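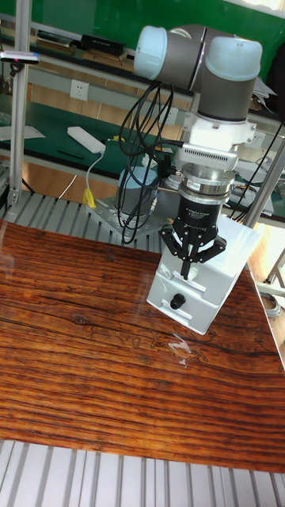
Beathag Menzies, Batby Parish Archive
Progress report to the Doucet Fund, September

When we applied to you in spring, I wrote that the parish papers were "in reasonable order". I would like to withdraw the word reasonable, and possibly the word order.

The grant was for sorting, listing and rehousing the papers left to the village by the old Pilard brickworks. We were told to expect 109 bundles and have found 118. The extra ones were behind a radiator in the vestry, where they had been keeping warm since the works closed. They are mostly wages books and in good health, apart from one which has been used to press flowers and another which has been used to press a kipper, or something that left the outline of one.

Sorting is finished. Listing has reached bundle 5 of the correspondence, and that sounds worse than it is, as the correspondence was always going to be the slow part. The works manager wrote to the Dirnero Tile Company every week for years, chiefly to complain about straw. Dirnero wrote back to say that the straw was fine. I have read all of it so far and my sympathies have changed sides twice. Anyone studying the packing of roof tiles will be very happy here, and I look forward to meeting them.

The maps are a better story. Twelve were listed in the old inventory and 12 are present, though one is a plan of a different village. It is a handsome plan and I have written to the county record office to ask whether they would like it. They have replied that they will consider the matter, a phrase I now recognise from the straw letters.

On money: boxes, folders and tape have come in under budget. Damp has not. The back room needed a new dehumidifier after the first one filled its tank, overflowed and made the room damp. The replacement was bought out of the sum set aside for the opening display, so the display will have fewer panels and more tea. I hope that is acceptable. If not, please say so before I order the tea.

The public afternoons have gone well. People bring photographs to be identified and then identify them for us, loudly, and disagree. We have put names to most of the men in the kiln-yard picture, including two who are now agreed to be the same man, standing once at each end. He must have run behind the camera while it was turning. I would like to use him on the cover of the leaflet.

Still to do before the final report:
The rest of the correspondence (see straw)
Labels for the wages books
A decision on the kipper

I expect to finish on time, provided no further radiators are moved. The draft catalogue will come to you with the next report, and visitors from the Fund are welcome at any public afternoon — bring a jumper.

B. Menzies

Recent items
Public afternoons: what to bring
The kiln-yard photograph, with names so far
Pilard bricks and where to find them in Batby
Notes on reading old handwriting
Report to the Doucet Fund, spring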